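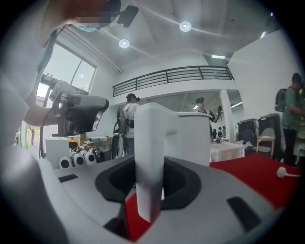
Discharge Medicines: What We Learned on the Bestden Wards

Regular readers will remember that back in the spring we asked for wards willing to take a good hard look at how long people wait for their medicines on the day they go home. Two wards at Bestden put their hands up before I had even finished writing the email, bless them, and I promised to report back in the newsletter once things had settled a little. It has taken me longer than I meant it to, partly because of August and everybody's vacations, and partly because every time I sat down to write it up, someone on the team sent me one more thing that ought to go in.

For anyone new to this, the problem is an old one. A patient is told on morning rounds that they can go home today. They are delighted, they call their daughter, they put their shoes on. Then they sit on the edge of the bed until late afternoon waiting for a paper bag from the pharmacy. Meanwhile there is someone downstairs in the emergency department who needs that very bed, and the nurses on both floors spend a good part of their shift apologizing.

When we first got everyone in a room together, I asked each group to say where they thought the time went. The doctors thought it was the pharmacy. The pharmacy thought it was the doctors. The nurses thought it was the elevator, and I have to say they had a point about the elevator! So we agreed to stop guessing and followed the prescriptions themselves, writing the time on a slip at each stage: when the decision was made, when the order was written, when it reached the pharmacy, when it was filled, when it came back up.

What the slips showed was that filling a prescription was fairly quick work. Nearly all of the day went into waiting for the work to start. Orders were being written in one big batch after rounds were completely done, so the pharmacy had a quiet morning and then a flood just before lunch, when half the staff were due a break. I have seen the same pattern at Bastumholm and in outpatient clinics too, and it still surprises me how hard it is to see from the inside. 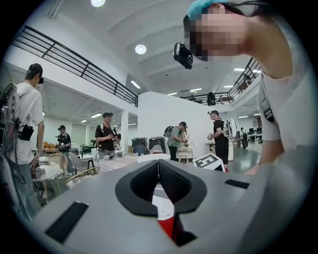
One of the Bestden ward nurses put it to me that she had worked there for 9 years and had always assumed the pharmacy was short of people, when all along her own ward had been sending everything down in one lump. She said she felt a bit sheepish about the phone calls she used to make.

I told her what I tell everybody, that there is no call to feel sheepish. You can only see your own piece of it from where you stand, and the folks in the basement pharmacy had never been up on rounds either.

The change we tried was a small one. The junior doctor now writes each going-home order right there at the bedside, before the team moves on to the next patient, and the slip goes down straight away. We tried it first for a single day with six patients, so that if it was a disaster it would be a little disaster. It made rounds feel slower, and there was some grumbling about that, but the first bags were back on the ward by 10 o'clock and I don't think anyone there could remember that happening before. We kept going for the rest of the week, fixed a few snags with the order form, and then brought in the second ward.

It isn't all sorted out. Saturday is still a struggle, with a smaller pharmacy team and fewer senior doctors to make the decision in the first place. We also haven't cracked the business of blister packs, which have to be made up separately and can hold a person up for hours even when everything else has gone smoothly. The Valderrama rehab unit has a different way of handling those, getting them started the afternoon before, and a few of us are going over there to watch how they do it — I'll write that up for a later issue if they'll let me.

If you'd like to try the slips on your own ward, the template is in the shared folder and you are welcome to change it however you like. Please do start small. And do send me your charts, even the messy ones, as I would much sooner see a scribble on the back of a menu card than nothing at all.
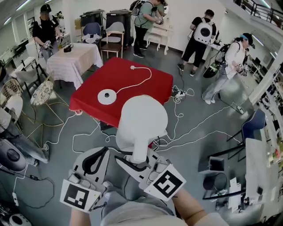

Wilteck Flow Improvement Network, summer issue

The next drop-in session for flow teams is at 2 in the afternoon, in the usual room. Coffee is provided, and if you have a stack of slips you haven't had time to chart yet, bring them along and we'll go through them together.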